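Comparing two parallel gripper fingers on the same arm

Use the same arm, controller and wrist camera for both sets. Change only the fingers. If the controller firmware has been updated since the last session, repeat the baseline before going further.

1. Mount and zero
Fit the Tudberg fingers first. Tighten the outer screws by hand, close the gripper fully, and set zero at contact. Open to full stroke and write down the reading. Repeat five times. If the zero moves between cycles, the screws are loose or the finger block is not seated square.

2. Set the force limit
Start at 12 N. The Requena controller accepts values in steps, and the displayed value is the commanded one — check it against a load cell once per finger set.

3. Check the camera view
Both fingertips must be visible when open and when closed. Lock exposure before the first run. With a window behind the table, auto exposure will darken the fingers each time the wrist tilts up. Dragica Kneževič runs hers in the morning for this reason and leaves white balance fixed as well.

4. Run the cycles
Use one rigid object, one thin flat object and one piece of cloth. Approach each from the same height at the same speed. Log the commanded width, the final width and the motor current. A full comparison is 3000 cycles per finger set, but a short run of 191 is enough to catch a bad mount.
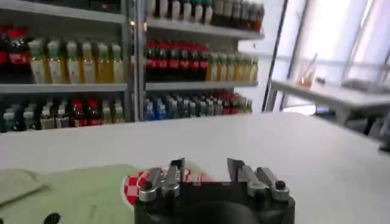 For cloth, lower the fingers until the current rises slightly, back off 1 mm, then close. Pressing harder gives more folds in the grip but also wears the tips. Log any grasp that picks up more than one layer as a separate result.

5. Swap and repeat
Remove the first set, fit the Windov fingers, and go back to step 1. Do not reuse the old zero. Finger length differs between the sets, so the tool center point has to be entered again — otherwise the approach height will be wrong for every run.

Compare final width spread first, then current.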